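Drivarico Film Society Newsletter
October

Feature presentation: The Ferry at Gimia

The Society will open its autumn program this month with The Ferry at Gimia, a suspense drama directed by Atieno Obura. Members who attended the spring series will remember Ms. Obura's short film Bangash, which was shown before the second feature and drew a good deal of discussion afterward. The new picture is her first at full length, and the programming office is pleased to present it in the main hall with the director's approved subtitles.

The story follows Salma, a ticket clerk at a river crossing, who accepts a temporary post as night dispatcher when the regular man fails to report for work. Her duties are simple. She records each vehicle that boards, radios the far bank, and locks the booth at the end of the shift. On her first night she enters a gray delivery van in the ledger and watches it roll onto the deck. The far bank reports that no van came off. Her supervisor tells her to correct the entry. She does so, and spends the remainder of the film regretting it.

Much of the first hour takes place inside the booth, and the director makes good use of the confined setting. The window looks out on the landing and little else. Voices come over the radio before their owners are seen, and several are never seen at all. When a police inspector arrives to ask about a missing courier, Salma has already told one small lie and must decide whether to tell a larger one. The inspector, played with great patience by Naheed Durrani, seems to know this from the start. Her questions are courteous and slow, and she has a habit of returning to the booth after she has said good night.

Viewers should be advised that the film contains one scene of violence and several references to a past drowning. It is recommended for adults and older teenagers. No intermission is planned.

The middle section leaves the river for the apartment Salma shares with her brother, a man with debts and a new coat he does not explain. These scenes have divided the members of our preview panel. Two felt that the brother's part was underwritten and that his confession came too readily. Others held that the domestic scenes give the mystery its weight, and that without them the final crossing would be only a chase. The programming office inclines to the second view, while granting that the kitchen argument runs longer than it needs to. A telephone rings through most of it, and the viewer will have guessed the caller well before Salma picks up.
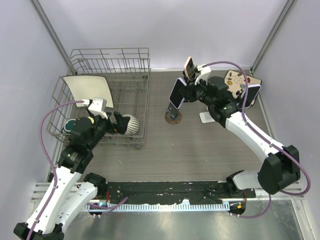

Two robot arms at a work surface, with a gray wire dish rack at left.

The photography deserves particular notice. Ms. Obura and her crew shot the landing scenes with very little added light, and the river is often no more than a sound and a faint movement behind the actors. This choice will not suit every taste. One passage, in which Salma searches the lower deck with a failing flashlight, is so dark that our projection staff ran a separate test to confirm that the print was in order. It was. Members who prefer a brighter picture may wish to sit in the forward rows, where the detail in the shadows can be made out more easily.

The music is used sparingly. A single cello figure is heard when the van boards and does not return until the last reel, when the ledger is opened again. Between those points the film relies on engine noise, chains, and the radio. The sound mix is exact enough that a change in the engine's pitch serves as the first sign that something is wrong on the final crossing. The Society asks that late arrivals wait for an usher, as the opening minutes are nearly silent and contain information that is needed later.

As to the solution of the mystery, this newsletter will say only that it is fair. The facts required are all present in the first half, and a second viewing shows how openly they were placed. The panel was less satisfied with the closing scene, in which the inspector sets out the sequence of events for a junior officer. Ms. Durrani carries the speech well, but most of the audience will be ahead of her by then. A shorter ending would have served the film better. The last shot, of the empty booth at daybreak, is a strong one and might have stood by itself.

Comparison with Bangash is natural. The short film also concerned a witness who changes a written record, and it used the same device of a voice heard through a speaker. In the short, the deception succeeded and the picture ended there. In The Ferry at Gimia, Ms. Obura is more interested in what follows, and in the way a minor official becomes tied to a crime that she neither planned nor understood. The leading performance supports this throughout. Salma is seldom off the screen, and her growing skill at lying is shown in small matters of posture and speech.

Screening arrangements

The feature will be shown on 4 evenings this month. Doors open at 6:30 p.m. and the program begins at 7:00 p.m. Bangash will be repeated before the first showing only, at the request of members who were unable to attend in the spring.

Admission is free to members in good standing. Guest tickets are $5 each and may be bought at the box office on the evening of the performance. Each member may bring one guest. Seating is not assigned, and seats may not be held after the house lights are lowered. Patrons who use wheelchairs or who need a seat near the aisle are asked to notify the box office in advance so that a place can be set aside.

A discussion in the Zondby Room will follow the second showing. It is open to all ticket holders, and no registration is required. The discussion will deal freely with the ending, and those who have not yet seen the film should plan accordingly. Ms. Obura has sent written answers to a set of questions from the panel, covering the casting of the inspector, the design of the booth, and the decision to film the crossings at night. These will be read aloud at the start of the session, and printed copies will be left at the front desk for members who cannot be present.

Program notes

The printed notes for the autumn program are available in the lobby. They include a full cast list for The Ferry at Gimia, a short essay on river settings in crime films, and the schedule for the rest of the season. Members who receive the notes by mail should allow additional time for delivery. Changes of address should be given to the membership desk in writing, together with the member's card number.

Suggestions for the spring program are now being accepted. The panel is especially interested in first features and in mystery films that have not previously been shown by the Society. Each suggestion should give the title, the director, and the language of the film, with a few lines on why it would suit the membership. Forms may be obtained at the box office and returned there during any screening.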